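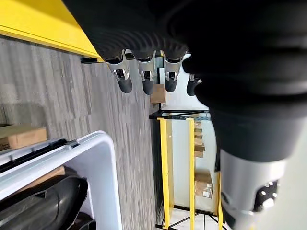 Home | Minutes | Notices | Contact
Posted in May, by the minutes secretary
Shares 2 | Comments 0

Maintenance meeting, Itar unit, Omurness site

1. Last minutes. Accepted, with one correction: the grip log stood at 532 cycles, not 543.

2. Hands. Fingertips to be checked every 200 cycles. Lougher's sheet allows longer — the meeting saw no evidence behind it and kept to the shorter interval. Finger joints to be wiped before each check.

3. Cable at right wrist. It loops around the arm close to the joint. Piris calls this normal. The meeting doubts it and wants the slack measured at full reach before anyone signs.

4. Shelf task. The right hand pinches the black padded piece by a corner. One lift proves little. Grip force to be recorded on every try, failed ones included.
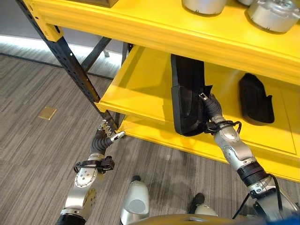 Piris replied that recording every try would slow the work, and that the force readings drift anyway until the hand has been zeroed. The meeting asked why zeroing was missing from the setup sheet. No clear answer. To be added before the next run.

5. Spare fingertips. Quote from Lougher still awaited.

Closed 4:10 p.m.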